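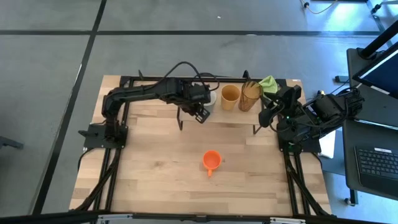
I have never believed in the raised mug shelf. You know the kind, a short board on metal legs that stands on a table or a counter and is supposed to "double your space." The Nenis catalog sells one, Plunditz sells one, and a store called Prostus has two that I can't tell apart except by price. Reviews are glowing. I read a lot of them in April and came away suspicious, mostly of the people who wrote them after owning the thing for 16 days. My first complaint is that the shelf fills up and the mug you use still ends up on the table. There's the orange one, out in front by itself, while a tan-yellow tumbler and a ribbed amber glass get the good spot up on the board. A green cloth has moved in at the right end too, wadded up, taking the space where another cup could go. Give people a flat surface and they will put a rag on it. I do it myself.

The second complaint is about the space underneath. Every product page says you can use it. For what? Anything tall won't fit, and anything short gets pushed to the back and forgotten. I tried saucers under mine, then tea bags, then gave up. I now wipe under there about as often as I wipe behind the refrigerator.

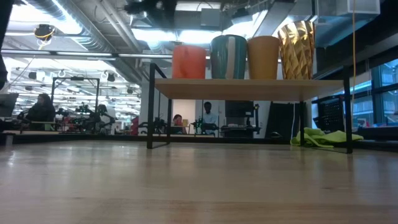 I will give the metal legs some credit. The all-wood version I had before, a Dong, wobbled from the first week and I ended up with folded cardboard under one foot. Metal end frames at least stay put on mine, and the kind that rises a little past the board gives a mug something to bump into before it goes over the side. That is a real improvement – a small one.

What I don't buy is the idea that a row of cups on display makes anybody tidier. Mugs collect dust with the opening up, and they look silly with the opening down. Matching sets look like a waiting room. Mixed ones look like a yard sale, although I prefer the yard sale.

So would I tell you to get one? If your cabinets are full and you own up to four or five cups you like, maybe. Measure your tallest first. Otherwise a hook costs less, and I have yet to see anybody leave a wet rag on a hook and call it storage. I'm keeping mine until something on it breaks, and then I'll think about it again.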